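Tapley Breakfast Room - Progress Report to the Bravell Fund
Reporting period ending December 22, 2021
Submitted by Cremilda Figueiredo, Program Manager

Summary

The grant supports the furnishing of a shared breakfast room at Tapley House, which serves 57 residents. Purchasing is complete except for the items listed under Outstanding Work. Spending remains within the approved budget.

Equipment and Layout

Three serving stations were planned in the original application. The first was laid out in October and has served as the model for the other two. Lindalva Nogueira prepared the layout after meeting with 14 residents, several of whom asked that everything needed for toast and a hot drink be kept within reach of one seat.

The first station has a two-slot toaster and a toaster oven, both in cream, placed near each other at the side of a brown tabletop mat. Mugs hang on a wooden mug tree - a dark teal one and a pale pink one - and the plate is light blue. Residents had told us that plain white dishes were hard to pick out on the old tables, and the colors were chosen with that in mind.

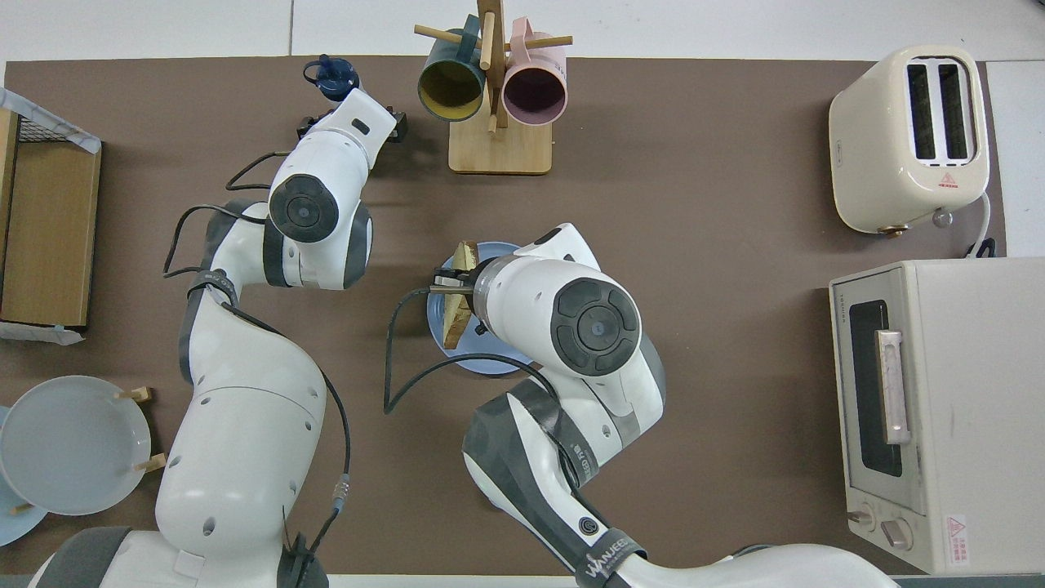
Outstanding Work

The supplier, Warevis, has confirmed delivery of the remaining 11 mugs and the mats for the second and third stations. A second electrical outlet is still needed on the window wall. The house electrician has inspected the location and submitted a quote, which is within the amount set aside for minor works.

Request to the Fund

We ask for approval to move the unspent portion of the furniture line to minor works. The total grant amount would not change. A revised budget sheet is attached.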